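Play kitchen sets promise too much tidying and too much learning, says Grison

Home play guide looks at 31 sets and 1426 loose pieces, and finds little to back up the claims on the boxes

Grison, the independent guide to toys for the home, today publishes its report on play kitchens and pretend food. It will not please everybody who sells them.

The report, Put It Back in the Tray, covers 31 sets bought at full price from ordinary shops. Between them they held 1426 loose pieces: fruit, vegetables, pans, plates, spoons, racks, boards and a good many things that our testers could not name. The sets went out to 128 households in and near Berkthorpe, who used them as they liked and kept a short diary of what was played with, what was lost and who picked it up.

We went in with doubts. Most of them are still with us.

Pretend cooking is a fine way to spend a wet afternoon. Children like it, it makes less noise than a drum, and a plastic carrot lasts longer than a real one. None of that is in dispute. Our quarrel is with the words printed around it. Over the past few years the toy saucepan has been sold as a lesson in healthy eating, a start in counting, a cure for fussy eaters and, most boldly, a way to teach a child of three to clear up after lunch. We asked makers to send us whatever they had to support these statements. A few sent leaflets. One sent a larger picture of the box.

The tray problem

Tidying is the claim we looked at hardest. Of the 31 sets, more than half used a word such as "neat", "organised" or "everything in its place" on the front of the packet. What this usually meant was that there was a tray.

A tray is a useful thing. It is also the first part of the set to be filled with whatever is nearest. Diaries told us again and again that the tray began the week as a home for the vegetables and ended it as a home for vegetables, cutlery, a dish rack, hair clips and part of a train. Several families said their child was quite happy with this. So were we, up to a point, but it is hard to square with a box that promises sorting skills.

The trouble lies in the design. A flat, open rectangle tells a child nothing about what goes where. Two of the sets had trays with shallow shapes pressed into the bottom, and these did a little better in the first few days. Then the aubergine went missing and the shapes stopped making sense.

"We kept reading that the set would teach tidying, and we kept finding that a grown-up had done it after bedtime," said a spokesperson for Grison. "If a maker has evidence that a tray changes that, we would be glad to see it. So far we have seen trays."

Caruso and Evier

Two of the best known ranges in the test were the Caruso cooking set and the Evier washing-up set. Both have their good points and both are praised in the report where we think they deserve it.

Caruso has the better pans. They sit flat, the handles are a sensible length and the food fits inside them, a thing you might expect of a frying pan but which nine sets failed to manage. We were less taken with the claim that Caruso "grows with your child". We read this sentence many times. The set stays the same size.

Evier comes with a rack, bowls, a cloth and a pretend bar of soap, and it was the set that our youngest testers went back to most often. Washing up turns out to be more fun than cooking when there is no hurry. Its bowl holds 300 millilitres if you fill it with real water, and parents should know that somebody will. The leaflet says the set "encourages independence at the sink". Diaries say it encourages water on the floor. We have marked it down for the leaflet and up for the bowl.

Both makers saw our findings before publication. Both told us that play is valuable. We agree, and would point out that we did not ask them that.

Too many pieces

Bigger sets did not lead to longer play. Families given the largest boxes reported that most of the contents were tipped out once, looked at, and then left alone in favour of four or five favourites. The favourites were much the same from house to house: something red, something that can be stirred, something to stir it with, and a container for carrying the lot into another room.

Makers count pieces because a high number looks well on a shelf. We would ask shoppers to read that number with care. In some sets the count included stickers. In one it included the two halves of an egg and, separately, the egg.

Our own advice is dull. Buy a small set. Add a real wooden spoon from the kitchen drawer and an old plastic tub with a lid. Put half of it away in a cupboard and swap it over when people lose interest. None of our diary families who tried this complained, though we accept that they had been asked to try it and may have been polite.

What the report does not show

We would rather say this ourselves than have it said for us. The diaries were kept by busy people, and some pages are plainly written from memory. The households chose to take part, so they may be fonder of toys, or of forms, than the rest of the town. We did not follow anyone for long enough to say whether a child who plays with a pink cutting board grows up to own a tidier kitchen. We suspect not. We cannot prove that either.

Nor do we claim that mixing things up is bad. A good deal of the best play we read about was a muddle from start to finish: soup with a brick in it, a picnic for a bear and a tractor, a shop that sold one tomato over and over again. A set that is never quite tidy may be doing its job very well. In that case the box should say so, and drop the picture of the smiling child beside the perfect shelf.

What we are asking for

Grison would like makers to stop using the words "teaches tidying" unless they have tested the claim and are willing to show how. We would like the count of pieces to mean pieces of food and kitchenware. We would like spares to be sold singly, so that a lost lid does not mean buying a second box. And we would like trays with sides high enough to carry from one room to another without shedding peas on the stairs.

We have heard the reply that parents enjoy the claims and nobody takes them seriously. If so, leaving them off should cost very little.

Shops have a part in this too. We visited several and found that staff were friendly, quick to open a display box when asked, and just as unsure as we were about what the learning badge on the lid stood for. In one branch we were told it was "mainly a colour scheme".

About the test

Sets were bought by Grison with its own money. No maker paid to be included and none was allowed to supply a free sample. Sets were handed out in plain bags with the boxes removed, so that families met the toys before they met the promises. The boxes were sent on later, and testers were invited to write down anything on them that surprised them. This section of the report is longer than we had planned.

Toys were returned at the end of the test, washed and counted. Anything still missing was marked as missing, including a fried egg that one family is certain was never in the bag.

About Grison

Grison tests toys, games and small furniture for family homes. It carries no advertising from toy makers and is paid for by its readers. Past reports have covered bath toys, folding play tables and wipe-clean books that could not be wiped clean.

Report copies

Put It Back in the Tray is free to read at the Berkthorpe reading room from Thursday, and printed copies can be requested from the Grison press desk. The desk is open from nine in the morning. Please say whether you want the short version or the one with the diaries. 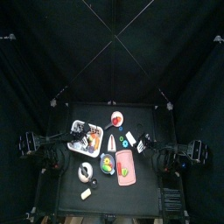
BERKTHORPE, August

Pretend food and kitchenware laid out on a dark table, with a white tray to the left holding an orange carrot, a green vegetable and a black dish rack among other bits and pieces. The red tomatoes have a small frying pan to themselves. In the blue-rimmed pot there is a yellow toy bird keeping company with a vegetable, and a red pepper is on the pink cutting board. Three gear-shaped pieces, one of them green, are out on the table as well. Readers are welcome to decide which sorting skill this demonstrates.

Grison will look at toy shops and tills next. Makers who wish to send evidence may do so now – leaflets are not needed.

ENDS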